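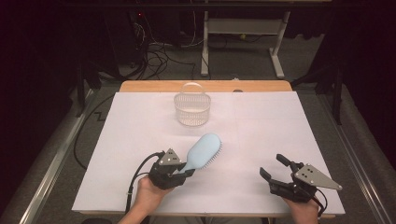 Figure 5.1. A pair of hand-held grippers over a white work surface, the left one closed on the neck of a hairbrush.

CHAPTER 5
The Gripper You Hold

August
By the Aladura Workshop editors
Reading time: 5 minutes

Most people who decide to build a robot at home start by pricing arms. They compare reach and payload, they watch videos, and they spend the money. Months later they own an arm that can wave. The gripper at the end of it was an afterthought, and the gripper is the part that has to touch the world.

This chapter takes the work in the other order. You will build two grippers, hold one in each hand, and use them to pick up household objects before a motor or a controller enters the picture. The design we follow is the Urnorix, a printed body with two fingers and a metal plate on top. It is a decent design. It is also oversold, and we will try to keep the two apart.

The claim usually made for hand-held grippers goes like this. A person picks things up with the same fingers a robot would use, the motion is recorded, and the robot learns from the recording. Fine so far. The project pages then tend to slide from "the same fingers" to "the same skill," as if your wrist, your shoulder and forty years of handling combs and cups could pass through two strips of plastic. Some of it may. How much is a question you should be able to test on your own bench, and the exercises at the end of the chapter are written with that in mind.

5.1 What the bench is for

A hairbrush and a small basket look like an easy job. Try it before you agree. In Figure 5.1 the brush is held at its narrow neck, with the bristles turned toward the lower right and the paddle raised over the board. The neck is a sensible place for two fingers to close. A grip on the paddle would put bristles against one finger and a smooth back against the other, and a grip far down the handle leaves a long piece of brush to swing.

Now think about the basket. It has an arched handle across the top, and anything going in from above has to get past it. A person with bare hands tips the brush, slides it under the handle and thinks no more of it. With a gripper you have to plan the tilt before you lift, or set the brush down and take hold of it again. You could also steady the basket with the second gripper. Beginners forget they have one.

The plain white surface makes dark fingers easy to find in a recording. It also makes everything easier than it will be in your kitchen. A brush on a clean board has no towel under it and no pile of other things leaning against it. When a project reports that its gripper handles "everyday objects," ask what the objects were lying on. The Galanis notes, which a lot of shared workshops hand out to new members, report 22 objects grasped and say very little about the table.

5.2 Parts, and what they cost you

The printed body takes most of the time. Our test prints ran 14 hours for a pair, on a machine that was behaving itself. Print the fingers separately and print spares. They crack at the root, where the layers are asked to bend, and a new finger is a much smaller job than a new body.

The metal plate is the part people are tempted to skip. Do not skip it if you intend to mount anything on top of the gripper later, and do not make it any bigger than you need. Each extra bit of plate is weight held out away from your hand. After ten minutes you will feel it in the forearm, and your careful demonstrations will start to droop. We have seen whole afternoons of recordings spoiled this way and put down to software.

Cables deserve more suspicion than they get. A cable that hangs from the gripper pulls on it, lightly, in a direction that changes as you move. Leave a loose loop at the hand and secure the rest to your sleeve or the bench. The Prorach kit suggests a clip on the body itself. We tried it, and the clip came off on the same Monday we fitted it.

5.3 Counting honestly

Keep a log from the first attempt. Write down every try, including the ones where you dropped the object and the ones where you started over because the grip felt wrong. Restarts are where most hobby results go bad. A builder makes nine tries, throws out four as "not real attempts," and reports a perfect score on the rest.

Over the course of writing this chapter we logged 864 attempts across all our objects. We give the number so you know how long a fair test takes, and for no other purpose. It says nothing about how well a robot arm would do with the same fingers. For that you need the arm, and Chapter 6 will show how much of what you learned by hand survives the move. Expect to lose some of it.

Before you go on

You will need a finished pair of grippers, one object with a narrow neck, one container with a handle, and a notebook. Put the container toward the back of your work surface and the object within easy reach. Do five tries with your bare hands first, slowly, and write down which way you turned your wrist. Then pick up the grippers and try to do the same thing.

Contact the editors | Copyright Aladura Workshop | Back to top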